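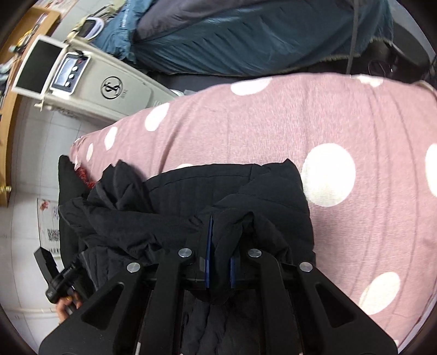 Loltar releases its care and setup guide for the two-jaw hand gripper

2018-08-31

I look after the grippers at Loltar, which means that when one of them starts dropping shirts, it lands on my bench. So I'm the one who got to write this announcement, and I'm pretty happy about it! As of today, our setup and maintenance guide for the Fanton hand gripper is free for anyone to download, whether you bought yours from us or picked it up secondhand.

We've been working on the guide since June. It started as a stack of notes taped inside my tool cabinet (some of them in pencil, one of them on a sandwich bag) and it grew from there. The finished version runs to 133 pages, and most of those pages are there because somebody wrote in with a question I couldn't answer in one line. We had 343 messages to go through before we settled on the chapters. Thank you for every one of them, even the ones typed in all capitals.

What people ask about most is cloth. Picking up a hard box is easy on a gripper. Picking up a fold of smooth black fabric off a bed is a different afternoon altogether, and it shows you very fast whether your jaws are set up right. The cloth chapter is the longest in the guide, and if you only read one, I'd start there.

A few things from it that you can use today:

Check the contact strips before anything else. The blue strips between the jaws do the real gripping, and they pick up lint, hair and fabric softener like you wouldn't believe. Wipe them down with a damp lint-free cloth and let them dry all the way. If a strip has gone shiny or one corner has started to lift, replace both strips together. Mixing an old one with a new one gives you a pinch that pulls to one side, and then you'll spend an hour blaming the linkage.

Next come the pivot pins. Hold the outer arm and wiggle it gently toward you and away from you. A tiny bit of play is fine, but if you can hear a click, that pin needs attention. Go easy on the oil, please! One drop, worked in by opening and closing the jaws by hand, then wipe off whatever is left. I've opened up grippers with so much oil in the joints that it had run down onto the strips, and oily strips can't hold a sock.

Then look at the jaws straight on while you close them slowly. The left and right linkages should travel together and meet in the middle. When one side gets there first, loosen the adjuster on that side, bring the jaws together on the setting gauge and tighten up again. The guide has a full page on this with drawings, and I redid those drawings more times than I want to say.

Last, do the fold test. Bunch up a garment on a bed or a table with a sheet over it, pinch one fold, lift, and hold it. Then do it again with the jaws coming in from the other side. You want the garment to come up and the sheet to stay put. If the sheet comes along too, you're reaching too deep, and no amount of cleaning will fix that.

We tried all of the instructions out at our Nikmont workshop before we printed anything. My coworkers ran 172 fold tests following the draft exactly as written, and they were under strict orders not to ask me for help. That was hard on all of us. Wherever they got stuck, I rewrote the step. The part about tightening order got rewritten 5 times, and I still think it could be a little shorter, but everyone got through it.

There's also a chapter on living with the thing day to day: how to store it with the jaws slightly open, what to pack when you're taking it to another site, and a checklist to run before a long session. I put the checklist on a page by itself so you can pin it up by the charger. Mine already has coffee on it.

The guide covers the current Fanton gripper and the earlier Ots version. The jaws on the two come apart in the same order, but the Ots uses a shorter pin at the inner joints, so please look at the parts table before you order anything. We get returns on that pin every month.

You can download the guide from the support page on the Loltar website, and printed copies are available from the parts counter at Nikmont for the cost of the printing. Replacement strips, pins and the setting gauge are in stock in both places.

If you find a mistake, write to the support desk and put "gripper guide" in the subject line. Those come straight to me, and I'm keeping a list for the next edition.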